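Fenlow Opens Second Tool and Toy Lending Library in September

The Fenlow lending library will open a second location on Plestar Street in September, giving families on the east side of town a closer place to borrow toys, games, hand tools and kitchen equipment.

The new branch takes over the former Udon print shop, which has been vacant since the business moved out last year. It will open with 213 items on the shelves, most of them moved from the main library, where storage space ran out in the spring. Members can borrow up to three items at a time and keep them for 20 days. Loans can be renewed once unless another member is waiting.

"People were driving across town to return a puzzle," said Kiều Hà, director of the library. "We looked at where our members live, and a lot of them are within walking distance of Plestar Street. The rent was one we could manage, so we signed."

Annual membership is $27 per household and covers both locations. Current members do not need to sign up again – their cards will work at the new branch from the first day. Items may be returned to either location, but reservations must be picked up at the branch chosen at checkout.

The branch will also carry a larger selection for children under six. Building blocks, sorting sets and wooden train track have the longest waiting lists in the catalog, and 13 new sets have been ordered to shorten them. Sets are checked for missing pieces on return, and members are asked to bring each one back in its original bin.

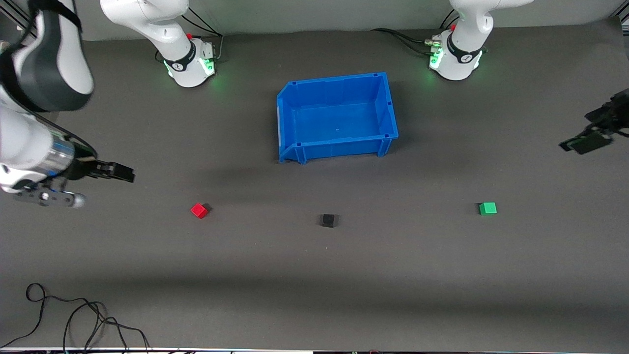

Replacement fees will stay the same. A single lost piece is not charged, but members should report it so the listing can be updated.

"We would much rather hear that a block is under somebody's couch," said Tùng Doãn, who will manage the Plestar Street branch. "Most of them turn up in a week or two."

The branch will open at 10 a.m. and close at 6 p.m. Parking is available behind the building, with the entrance on Đoàn Lane. A ramp leads to the side door. Donations of clean, complete sets and working hand tools will be accepted at the front desk during open hours. The library cannot take car seats, cribs or gas-powered equipment.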